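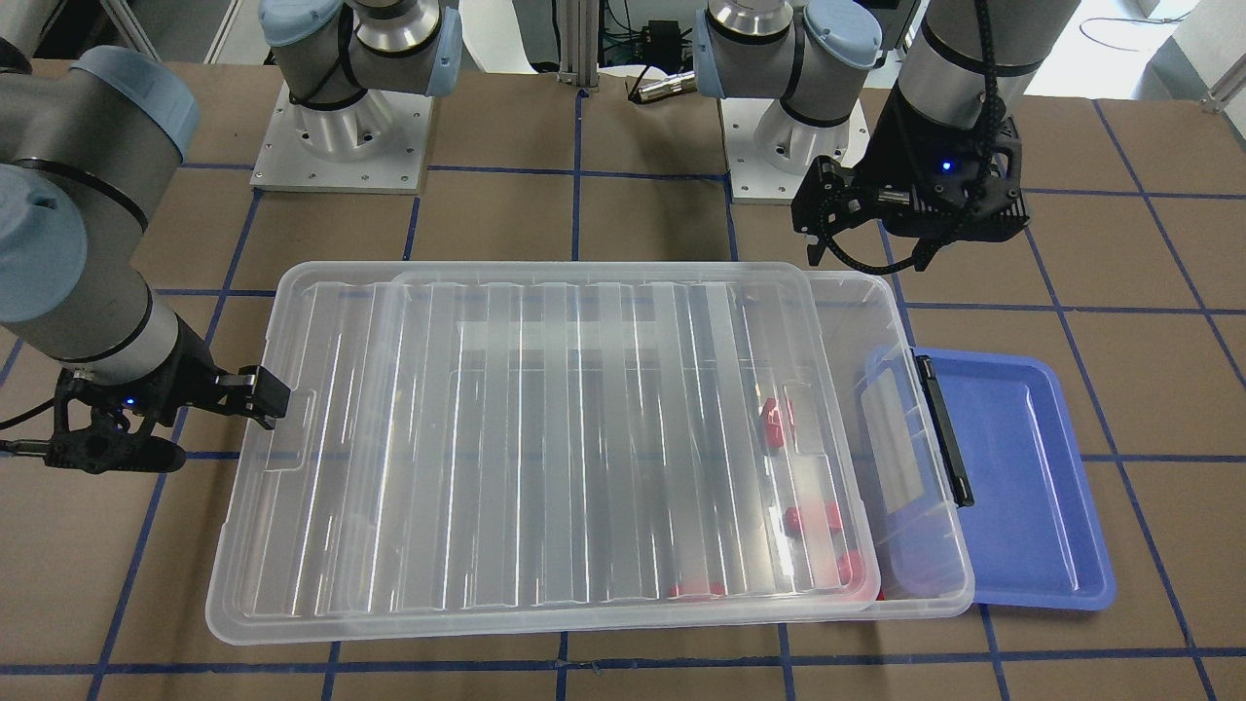

The case against the opaque storage box

Most advice on household storage begins with labels. I think it should begin with the wall of the box. If the wall lets enough light through to show what is inside, the label becomes a secondary aid, and a secondary aid is allowed to be out of date. If the wall is opaque, the label is the only record there is, and it starts to go wrong the first time something is taken out and not put back.

I moved my own cupboards to clear boxes in July, shelf by shelf, and kept a list as I went. The opaque boxes held 171 separate articles. Of these, 57 were in a box whose label did not mention them. I had written every one of those labels myself, in capitals, with a decent pen.

The usual objection is appearance. Retailers such as Kallier sell fabric-covered cubes on the strength of it, and a row of them does look calm. The calm is paid for at the point of use, when three lids come off to find one roll of tape. A clear box looks busier on the shelf and is opened less often. I would accept that exchange in a kitchen, a workroom or a loft. In a sitting room I can see the argument for a cupboard door, with clear boxes behind it.

How clear the plastic needs to be is a narrower question than the catalogues suggest. Glass-like transparency is pleasant when new but shows every scratch. A slight frosting hides wear and still passes colour, and colour does most of the work. A person looking for the red thing needs to know which box has red in it — the outline can wait until the lid is off.

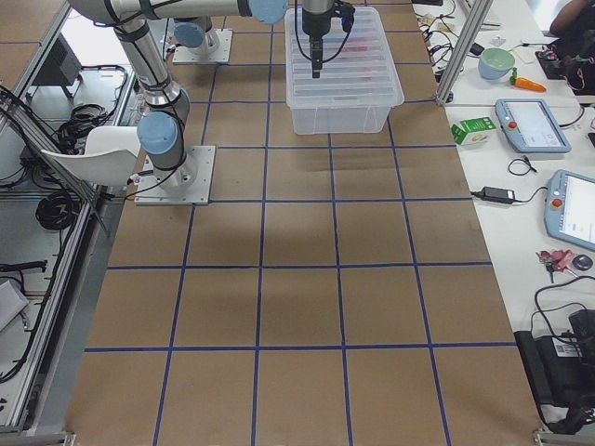 Clear box with ribbed sides: something red shows faintly through the wall.

Ribbing deserves a word. It stiffens a thin wall, so the box can be lifted with one hand on each end without bowing. It also breaks up the view, and on the Cerisitz boxes I tried first the ribs were so close together that small items vanished behind them. The Anix range has wider spacing and I prefer it. Neither maker prints the spacing on the packaging, so a look in the shop is needed.

Lids are where most boxes fail. A lid should sit square without persuasion and should stack with its neighbours. I allow 60 seconds for closing a full box, including any rearrangement of the contents. A box that needs longer is overfilled, and the remedy is a second box. Pressing harder on the corners cracks them, usually at the end with the clip.
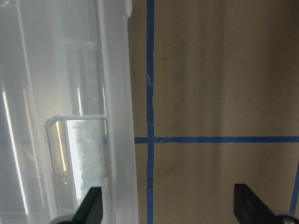
Is it worth putting small containers inside a larger clear box?
It is, provided the inner ones are clear as well and stand no more than 2 deep. Each extra wall softens the view, and past that depth the contents might as well be in a tin.

The remaining case for opaque boxes is light damage. Photographs, dyed wool and some papers should be kept dark, and I keep one Khosravi box with solid walls for them. It carries a label with the contents written out in full, and the label is replaced whenever the contents change. It sits on the bottom shelf, at the left.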